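Cómo limpio los paneles brillantes sin dejar marcas

Llevo media vida peleándome con las superficies lisas y brillantes, de esas que en la tienda quedan preciosas y en casa enseñan cada dedo.
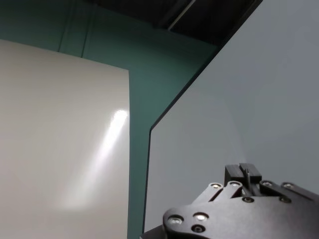
Mi primer error fue el de casi todo el mundo: echar mucho producto. Cuanto más echaba, más velos me quedaban, y yo venga a frotar. Me lo quitó de la cabeza mi vecina Charmaine Nkuna, que vino un día a tomar café, me vio con el bote en la mano y me dijo que estaba limpiando jabón con jabón. ¡Tenía toda la razón!

Ahora lo hago así. En un cubo pongo 1000 ml de agua templada con una cucharadita de lavavajillas neutro y ya está (una cucharadita, no un chorro). Mojo una bayeta de microfibra, la escurro hasta que casi no suelta gota y paso el panel de arriba abajo, en franjas largas. Después, otra bayeta solo con agua, bien escurrida también. Y enseguida una tercera seca, de las finas de cristales. Si dejas que se seque al aire te salen cercos, sobre todo si el agua de tu zona tiene mucha cal, como la mía.

El truco que más me ha servido es mirar de lado. De frente todo parece limpio, pero te pones en un lateral, buscas el reflejo de la luz en la superficie y ahí aparecen los churretones, las huellas y esa pasada que te saltaste. Si el reflejo se ve emborronado en un sitio, repaso ese trozo nada más. Yo antes volvía a empezar el panel entero, qué paciencia.

Para la grasa pegada uso 400 ml de agua con 75 ml de vinagre blanco en un pulverizador, siempre echado en la bayeta. Si lo echas directamente, el líquido se cuela por los cantos y con el tiempo algunos tableros se hinchan. Ojo, en piedra natural el vinagre ni lo acerquéis. Y en un acabado que no conozcáis, probad antes en una esquina que no se vea.

Lo que ya no entra en mi casa: estropajo verde, polvos abrasivos y papel de cocina. El papel parece suave, pero a mí me dejó una puerta llena de rayitas que solo se ven con la luz encendida (y desde que las vi, no veo otra cosa).

Con las paredes pintadas de color oscuro o intenso voy con más cuidado todavía. Primero quito el polvo en seco, con un plumero o con una bayeta enrollada en el cepillo de la escoba, y luego, si hay mancha, la toco con la bayeta apenas húmeda, sin apretar. Frotar en un solo punto deja una zona más brillante que el resto, y eso ya no se va si no es pintando.

En las juntas verticales, donde se encuentran dos piezas, se junta un polvillo gris que no hay manera de sacar con el trapo. Yo uso un pincel plano viejo, de arriba abajo y con el aspirador cerca.

Ah, y lavad las bayetas sin suavizante. Las deja resbaladizas y luego no recogen nada.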